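Gripper timing, again

Quick one before I lose the thread. Spent most of August on the bimanual stuff and the bug was in the scheduler the whole time. Not the policy. Not the cameras. Sigh.

Setup for anyone new: Hakis is our planner, it spits out action chunks for both arms together. Control loop eats them at 30 Hz. Chunk length 20 steps. Fine on paper. In practice the left arm would get its new chunk while the right was still finishing the old one, so you get this tiny jerk right at the handover. Tiny, but a toothbrush handle is thin and tiny is enough.

What I tried first (wrong):
smoothing the joint targets. Hid it, added lag.
shorter chunks. Worse, more seams.
retraining. 12 hours gone, same jerk.

What worked: one clock for both arms, blend the last 5 steps of the old chunk into the first 5 of the new one. Thats it. Forty-ish lines, half of them logging.

Next is the order of moves. Planner wants both arms over the toothbrushes at once, and I'd like one to stay by the holder. So I added a soft cost for the wrists being close. Needs tuning, weight is a guess rihgt now. 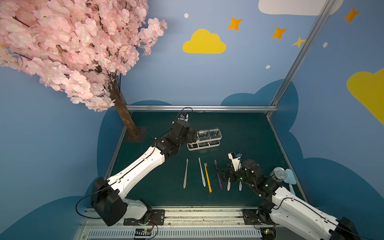
Pendo Tanui thinks the soft cost is a mistake and I should just reserve regions of the table per arm, hard limits, and let the planner wait its turn. Maybe. It'd be slower but a lot easier to debug. Going to try it on a branch tonight, will post the logs if they're readable.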